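3.2 Lining small bins: what people do with the bag

I'll admit I didn't expect to spend a whole August thinking about bin liners, but once Evelien Aerts and I started reading the diaries from the Rillamberg households, the liner kept coming up (far more than the bin did!). We had 34 households and 404 diary entries, and so many of them grumble about the same moment, getting the bag into the bucket and over the rim.
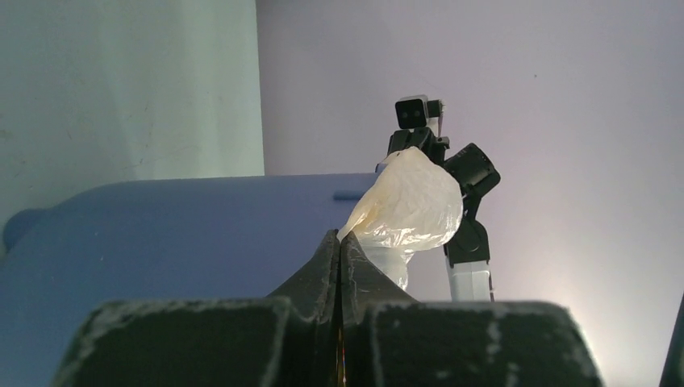 Our coding scheme starts with the bag before it goes anywhere near a bucket. We called this stage "opening up," and it covers the rubbing, shaking and blowing people do to get two layers of film apart. Thin film holds on to its creases, and a bag that stays bunched up, like the crumpled translucent one in Figure 4, gives you very little idea where its mouth is. People wrote about hunting for the edge with their fingertips, and one diary has a lovely half page on licking a thumb.

Figure 4. Handling a thin translucent bag.

Next comes "seating," where the bag goes down inside and the top gets folded over. I had assumed everybody pushes the bottom in first, but the Geerts part of town surprised me. Plenty of people there hook one side over the rim, hold it with an elbow and work their way around.

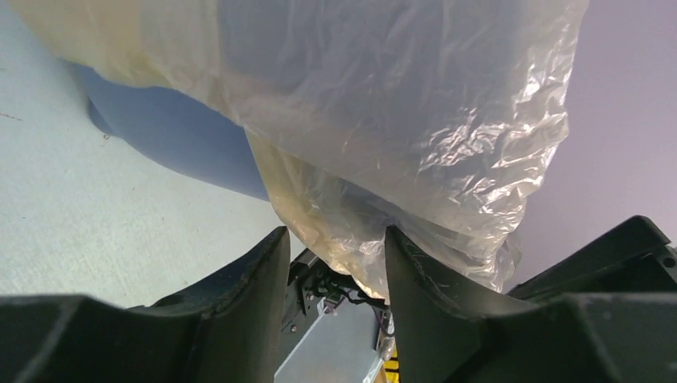
They also told us they buy bags a size too big, so there's enough film to fold back twice. Evelien does this at home and swears by it; I tried it on a Tuesday and ended up with a bag full of trapped air.
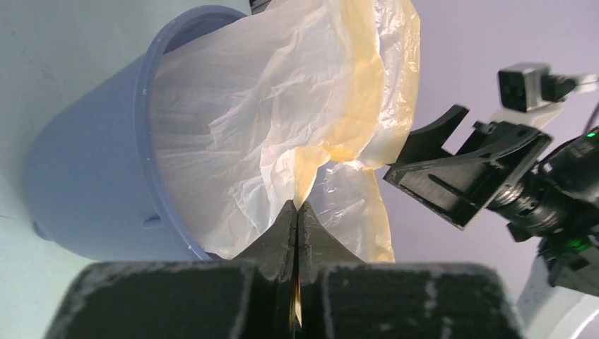
Does a bigger bag make the job easier? Folding over the rim gets easier, but the extra film bunches up at the bottom and people spend longer smoothing it out. We come back to that trade-off in the next section, using the Ornent diaries.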